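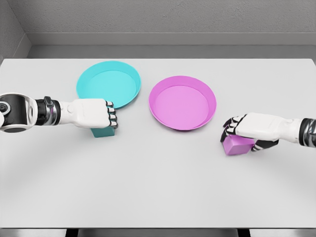

tbustos
Emiliano says the rendering plant in Tapley is a done deal, and I'd like to know who did the dealing. The hearing is Thursday. Usually the hearing comes first.

e_zuniga
I said the land sale is done. Arska closed on the parcel behind the old grain elevator in September. The zoning change still has to go through the county. Those are separate things, Telma.

tbustos
Oh good, so they bought a field zoned for corn because they're so fond of corn.

painemal_p
Can somebody post what they're asking for? I read the notice in the paper and it was mostly parcel numbers.

e_zuniga
Cold storage and a poultry cut-up line in the first phase, rendering in the second. 200 jobs when both phases are running. Truck entrance off the county road, not Main. They want the water and sewer extended from Imville, and that's where the fight is going to be, if you ask me.

Navarrete A.
The fight is going to be the smell. I lived downwind of a rendering plant for 14 years. You do get used to it. Your relatives don't.

joaquin_n
Was that an old plant though? The newer ones have scrubbers and keep the receiving building under negative air. I toured one for work and the parking lot smelled like a parking lot.

Navarrete A.
They called ahead and told them you were coming, Joaquín.

joaquin_n
They did, yes. They also gave us hats. I still don't think they shut the plant down for my benefit.

painemal_p
What kind of wages? 200 jobs is nice but the Mindix warehouse was supposed to be 200 jobs too, and last I looked it was a forklift and a vending machine.

e_zuniga
Application says "competitive." Make of that what you will.

tbustos
Competitive with the vending machine.

joaquin_n
I'll be the unpopular one. We lost the implement dealer, we lost the hardware store, and the school is down to 4 buses. Something has to go in out there. I would rather argue over odor conditions with a company that wants a permit than sit here admiring the view of the elevator.

Navarrete A.
Then get the conditions in writing before the vote. We got a phone number. You called it and a very pleasant young man wrote down the wind direction.

painemal_p
That part I agree with. Also truck hours. My bedroom is on the county road and I get up at 5 as it is.

e_zuniga
Truck hours are in the packet, page 14. Live haul can come in at night, everything else is daytime. It does not say what counts as night.

tbustos
It's when Pascual is asleep.

joaquin_n
Going back to the sewer for a minute. If Imville extends the line, does Tapley pay for it, or Arska? I can't find it anywhere in the packet and I've been through the thing twice.

e_zuniga
It's "to be determined by separate agreement." I asked at the clerk's window and was told the agreement hasn't been written yet.

Navarrete A.
So we vote on the plant and find out later who bought the pipe.

e_zuniga
You can ask for it to be tabled. Five minutes each at the microphone, sign the sheet by the door before it starts.

tbustos
I'll sign. Joaquín, are you speaking for or against?

joaquin_n
For, with conditions. Save me a seat anyway.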